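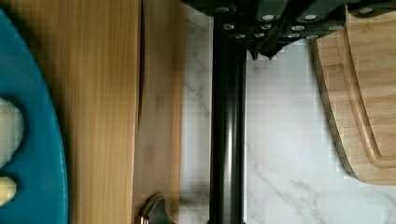
Majali wrote in the owners' forum that a helper arm is worth the money the first evening it clears a counter without being asked. I have set up the Plirent three times now and would put that evening a good way off. Read this section before you promise anyone a tidy kitchen.

4. FIRST CHORES

4.1 Before you start

1. Move glass, knives and open liquids out of reach.
2. Set the speed dial to 300. The top setting, 1000, is for factory tests.
3. Teach one item at a time. The memory holds 16.

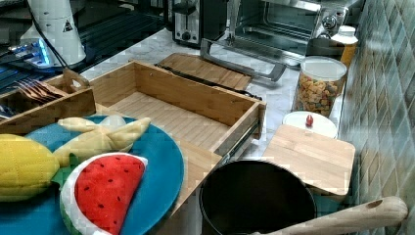
4. Run each item ten times before adding the next. One good grab proves very little, and the sales video shows only good grabs.

CAUTION: Stay within reach of the stop button. The arm can't tell a cup from a wrist.

4.2 Picking up and putting down

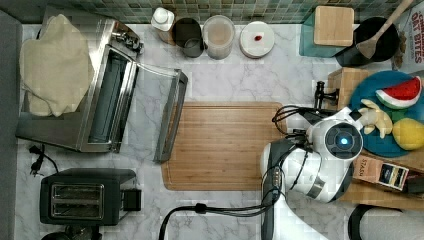 "Clear the counter" is listed as a basic chore in the Wondance app. I would call it the hardest one on the menu. Start with something that has flat sides and can take a knock. A small wooden block, like the one by the gripper, is a fair first test; a crumpled towel like the one over the oven is not, and I would leave cloth for much later.

NOTE: If the arm stops with error 1054, it has lost track of the item. Press Reset and put the item back by hand. Expect to do this often.

4.3 Drawers

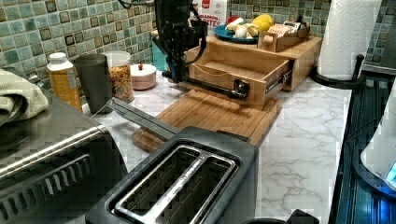

Fig. 4. Gripper on the handle of a partly open drawer.

1. Empty the drawer.
2. Guide the gripper to the handle and press Learn.
3. Pull slowly to half open, then press Save.

CAUTION: Never let the arm close a drawer while a hand is near it.

Doing this yourself takes two seconds. Allow an hour for the lesson.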